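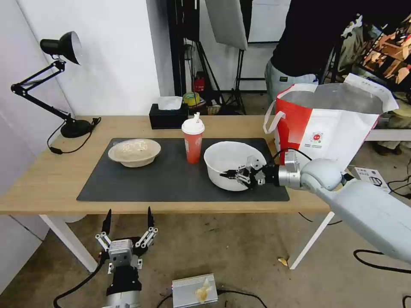 Rule 9 was written by Bethel Mersha after the soup day, and it had only one sentence: When the arm holds something, no person reaches over the mat.

Aníbal Yupanqui read it aloud on his first morning at Clernen. He read it slowly, like a man who tastes food in a strange house.

"And if the cup falls?" he asked.

"Then the cup falls."

"And if it rolls?"

"Then it rolls," said Bethel. "We write it in the log and we begin again."

He had worked 2 years at Zomholm, where the rules filled a thick folder and people kept their lunch on it. Here there were fewer rules, but Bethel stood beside the table until each one was obeyed. She made him say "clear" before every run. She made him put his hands behind his back -- both of them, also the one with the pen.

The fingers closed on the rim of the white bowl. Aníbal leaned forward a little. He felt sure the grip was bad, and his whole body wanted to help.

"Step back," said Bethel.

"It will drop it."

"Maybe. Step back, please."

He stepped back. The bowl went up, tilted, and came down on the mat with a flat sound. Nothing broke. Bethel pressed stop, waited until the light changed, and only then gave him the log.

He wrote: Bowl dropped, speed 90, nobody near.

She read it over his shoulder and crossed out the last two words.

"Write where you stood," she said. "The next person must know how far is far enough."

So he took the tape measure from the drawer and went to find the place where his shoes had been.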